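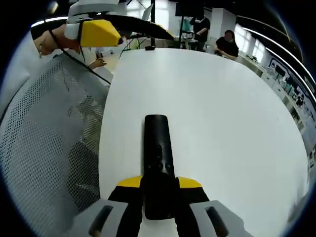

# Colombo battery cabinet

The Colombo is a floor-standing battery cabinet for small commercial buildings with solar panels on the roof. It stores 19 kWh of usable energy and connects on the AC side, so it can be added to an existing solar system without changing the solar inverter. Gonex builds it and ships it assembled, with the battery modules already bolted in.

Most Colombo cabinets go into shops, clinics, bakeries and offices that make more power than they use at midday and buy it back in the evening. It also suits buildings that pay a demand charge on their highest peak of the month.

## What it does

The cabinet measures the power flowing through the main service with a set of current clamps. When the building is exporting, it charges. When the building is importing, it discharges down to the reserve level you set. You can also put it on a schedule, which works better if your utility bills by time of use and the rates differ a lot between day and night.

Peak limiting is a separate mode. You enter a limit in kilowatts and the cabinet holds back enough energy to keep the building under it. Peak limiting and schedule mode can run together. If they conflict, peak limiting wins.

The standard cabinet does not provide backup power in an outage. It shuts down with the grid and restarts when the grid has been stable long enough to meet the local interconnection rules. For backup you need the Jikitz transfer switch, listed under options.

## Specifications

| Item | Value |
|---|---|
| Usable energy | 19 kWh |
| Cell type | Lithium iron phosphate |
| Connection | AC-coupled, 3-phase |
| Weight, assembled | 166 kg |
| Cabinets per site controller | Up to 2 |
| Cooling | Fan, filtered intake at the base |
| Location | Indoors, level concrete floor |
| Network | Wired Ethernet |
| Finish | Powder-coated steel |

Usable energy is what you can draw with the factory reserve in place. The installer can raise the reserve but can't lower it. Dimensions, wiring diagrams and the torque table are in the installation manual, which we send with every quote.

## Where to put it

Pick a dry room that stays above freezing all year. Keep the filter side clear so the intake can be reached for cleaning, and leave room for the door to swing fully open. The cabinet can stand against a wall but should not be boxed in on both sides.

Upper floors need a load check before we will take the order. Mezzanines are usually refused. If the cabinet has to go up in an elevator, send us the rated load and the door width, and remember to add the pallet jack and the person pushing it.

Fan noise is low when charging from solar and goes up during hard discharge. It's fine in a utility room or a stockroom. We wouldn't put one behind a thin wall next to a treatment room or a desk. 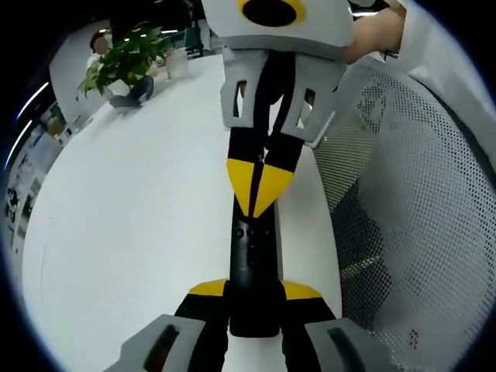
## Options

**Jikitz transfer switch.** Separates a group of protected circuits from the grid in an outage and feeds them from the battery. Your electrician will need to move those circuits to their own subpanel. Choose them carefully: lights, network gear, refrigeration and a card terminal are sensible. Electric ovens and large compressors are not.

**Second cabinet.** Doubles the storage and runs from the same site controller. It can be ordered later, but we recommend buying the matching firmware version and letting the installer update the first cabinet during the same visit.

**Floor anchor kit.** Required in seismic areas. Some inspectors ask for it elsewhere, so check before the concrete is painted.

**Spare intake filters.** Sold in packs. Flour dust, sawdust and lint clog them quickly.

## Permits and paperwork

You need an electrical permit and, in nearly all areas, an amended interconnection agreement with your utility. The fire department may want to see the location too. We supply the data sheets and a one-line diagram drawn for your site. The application itself has to come from the building owner or the installer.

Pierina Monti in our technical office reviews the one-line diagrams before they go out. If your inspector sends back comments, forward them to her with the original markup attached, as a retyped summary tends to lose the part that matters.

## Delivery

Orders leave the Cleltuvgate warehouse by freight truck with a liftgate. Delivery is to the curb unless you have booked placement. The packaging has tilt indicators on the side. If one has tripped, write that on the delivery receipt before you sign it, and call us the same day.

Orders confirmed by 20th February ship under the current price list. After that the new list applies to cabinets and transfer switches. Filters and anchor kits stay the same.

## Upkeep

Check the filter every season and more often in dusty rooms. Have the installer retighten the AC terminals at the first yearly visit. The battery modules have no parts you can service, and opening one voids its warranty.

If the panel light turns amber, read the code on the display and look it up in the manual. Most amber codes are a lost network connection or a current clamp fitted backward. A red light means the cabinet has disconnected itself. Leave it off and call.

## Ordering

For quotes, contact Osvaldo Zuccaro at the sales desk. Include a year of utility bills, the model of your solar inverter and a photo of the main panel with the door open. Service calls and warranty claims go to Maysoun Kanaan, with the serial number from the label inside the door.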